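## Section 4. Care of the Table, Trays, and Tubs

This section applies to the Sillinow work table and to the trays and tubs issued with it. Read it through once before beginning. Assembly of the table is covered in Section 2 and storage in Section 6.

### 4.1 Before you begin

1. Confirm that the table is level in both directions. Adjust the feet if necessary (see 2.7).
2. Lay out the items listed on the supply card, form 1454. The card is kept in the sleeve on the inside of the cabinet door.
3. Remove all paper goods from the table, including manuals, labels, and unfolded cartons.
4. Fill the rinse pitcher at the sink and leave it there until step 3 of 4.3.

**Note:** Cartons and boxes are always handled before water is brought to the table. If both kinds of work are planned for one session, complete 4.2 in full first.

### 4.2 Boxes and the gray tray

The gray tray holds small boxes on edge, side by side, with the long sides facing the front of the table. Boxes are not to be stacked in it.

1. Place the tray toward the back of the table, centered.
2. Set the boxes in the tray one at a time, beginning at the right end. The last box to go in is the first to come out.
3. Check that each box stands upright without leaning on the rim.
4. To remove a box, tilt it slightly and lift it clear of its neighbor before moving it sideways.
5. Return any box that is not needed to the same position.

A light-blue box is lifted from the left of the tray, while the green box and the black box remain upright.
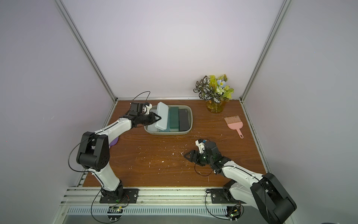
Ott Ķēniņš asks that crews work from the left every time, even when the box they want is the one in the middle, as the row tends to fall over once a gap is opened in it. His request has been adopted as standard practice from the September revision onward.

**Caution:** Do not press boxes together to make room for another. Corners crush easily and a crushed box will not stand.

If a box falls inside the tray, take out the boxes to its left, stand it up, and replace them in order. Do not attempt to right it by shaking the tray.

### 4.3 The tub

The pale green tub is used for rinsing small parts. It is filled with a shallow layer of water only.

1. Return the boxes and the gray tray to the cabinet.
2. Set the tub on the table with at least 400 mm between it and any electrical outlet.
3. Pour water in slowly from the pitcher. Use no more than 2000 ml. The water should be clear and no warmer than the hand finds comfortable.
4. Allow the surface to settle before putting anything in.
5. Look for specks in the water. Small particles carried in from the table are common. Lift them out with the strainer, or change the water if there are many.
6. Rinse the parts singly and set them on a folded cloth to drain.

**Caution:** Never slide a filled tub. Tip the water into the pitcher in stages, and move the tub when it is empty.

The tub stands on the wooden tabletop with a shallow fill, and two small dark specks are present in the water.

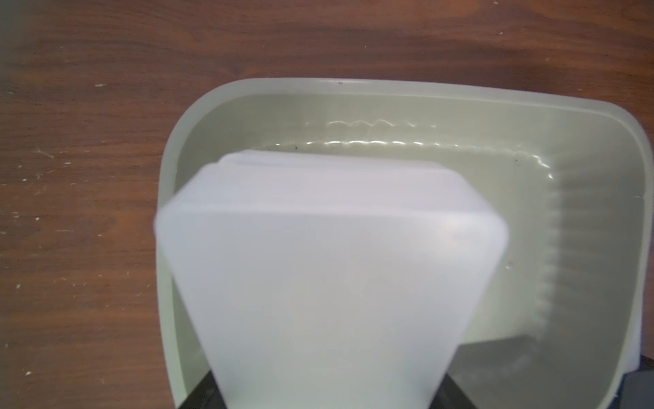 Could step 5 say how many specks are too many, one reader wrote on the return slip, given that two shifts had applied it differently and one was changing the water every time? The office has ruled that a few specks may be strained out and the same water kept. Cloudy water is to be changed in every case.

**Note:** The tub wall is slightly translucent. Read the water level from above and not through the side.

### 4.4 Clearing the tabletop

Pale flecks and lint collect on the wood during ordinary use, and they show clearly against the brown grain. They should be cleared at the end of each session, and also between 4.2 and 4.3 whenever time allows.

1. Brush from the back of the table toward the front, following the grain.
2. Collect the debris in the hand pan. Do not brush it onto the floor.
3. Wipe with a cloth that has been wetted and wrung out hard.
4. Dry immediately with a second cloth.
5. Examine what remains. A mark that does not lift with the cloth may be a scratch. Record it on the condition sheet and leave it alone.

**Caution:** Scouring pads, bleach, and powdered cleaners must not be used on the tabletop. Timido paste (item 49 on the supply card) is permitted on the metal strip at the back edge only.

### 4.5 Closing the session

1. Empty the tub at the sink and rinse the strainer.
2. Dry the tub inside and out, including beneath the rim.
3. Confirm that no water has run under the place where the tub stood.
4. Sign the condition sheet and return the supply card to its sleeve.

Replacement trays and tubs are ordered through the Eglītis office on the usual form. Tabletops are not replaced locally; report serious damage to Vorkum and take the table out of use until a reply is received.

Text of Section 4 approved 1999-12-13. Remove and discard earlier copies.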